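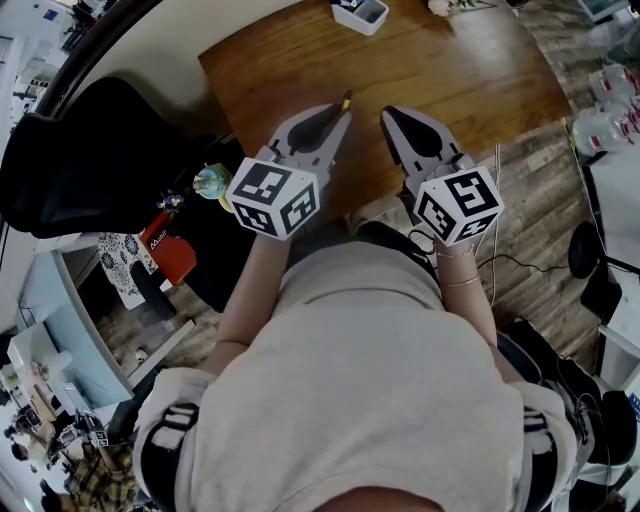
kettlecroft replied:
I'd stop at the sheet you've got and not add anything else to it. Ours started as one side of A4 and grew to 8 pages, and after that people signed it without reading it.

mossop_b wrote:
What did you cut when you trimmed it?

kettlecroft wrote:
Most of the wording about posture. We kept the bits that change what ends up in the recording. Clear the marker faces before you start, keep sleeves above the wrist, start and finish each take with both grippers closed and still, and say out loud if you've dropped something so it gets logged. Breaks are on there too.

tarn_lathe wrote:
How long are your sessions? Salminen's guide says 70 minutes and then a proper break away from the table. We tried that in the Jillisard work and the last part of every session was poor. Slow hands, grippers drifting out of view, that sort of thing. We went down to four short blocks with a rest between each.

kettlecroft wrote:
Forty-odd for us, depends on the task. I don't think a fixed number is much use. Folding cloth is harder on the wrists than putting pens in a pot.

hexbolt wrote:
Disagree with that. If you leave it to the person they carry on too long, every time. A fixed number is easy to check and easy to defend when somebody's wrist goes. Put the number in the rule and let the supervisor shorten it, never lengthen it.

tarn_lathe wrote:
Agree with hexbolt. Shorten only.

mossop_b wrote:
Fine, I'll put a limit in. Next question is the table. Do you clear everything off or leave the ordinary clutter? The Brukska people insist on a bare top and a plain backdrop.

hexbolt wrote:
Bare. You want to know what's in there.

kettlecroft wrote:
Leave it. An arm trained on a bare table is only good on a bare table. We had more than 210 takes done the tidy way and had to redo the lot when the customer wanted it working at a normal desk. The only things I'd ban are anything with a name and address on it, screens left showing email, and drinks without a lid.

hexbolt wrote:
That was a problem with your spec, not with bare tables. You should have asked the customer first.

kettlecroft wrote:
Partly, yes.

plumbline_su wrote:
Whichever you choose, write down who else can be in the room. Our rule is that anyone who might be picked up by the head camera signs the same consent form as the operator, including people at other desks. Visitors too. It was a nuisance for a week and then it was normal.

mossop_b wrote:
Good point, I only had the operator signing. What about cables? Kotonero's checklist has a whole section on them.

plumbline_su wrote:
Slack enough to reach full stretch both ways, and nothing loose where people walk. Check it standing and sitting if you do both.

tarn_lathe wrote:
Also jewellery. We say off, watches included. They knock against the housing and some of them reflect.

kettlecroft wrote:
We only say no watches. I've not seen a plain bangle spoil a take and people don't like taking them off.

tarn_lathe wrote:
One rule is simpler to enforce.

mossop_b wrote:
Will leave that one to the supervisor for now and look at it again in November. Draft going up tonight, comments by Friday please.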